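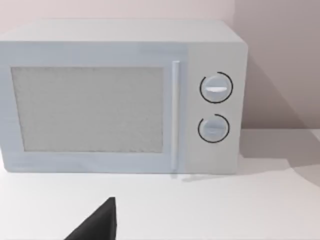

Gumaro Ledesma wrote to say that his composting toilet smelled after a month, and asked whether he should add more sawdust. Usually the answer is to check the vent first.

Checking the vent on a Milari dry toilet

You need a screwdriver, a soft brush and a flashlight. Allow 18 minutes.

1. Switch off the fan and unplug it.
2. Remove the 4 screws on the fan cover. Keep them in a cup.
3. Brush dust and dead flies off the blades. Don't use water.
4. Shine the flashlight up the pipe. Cobwebs come away with a brush taped to a stick.
5. Put the cover back and plug the fan in.
6. Hold a strip of tissue at the seat with the lid open. It should pull down toward the bowl.

If the tissue hangs straight, look for a gap where the pipe meets the tank and reseat the rubber collar. Older Ullo collars go stiff and have to be replaced.

Add one scoop of sawdust after each solid use. In August, check the fly screen on the roof as well.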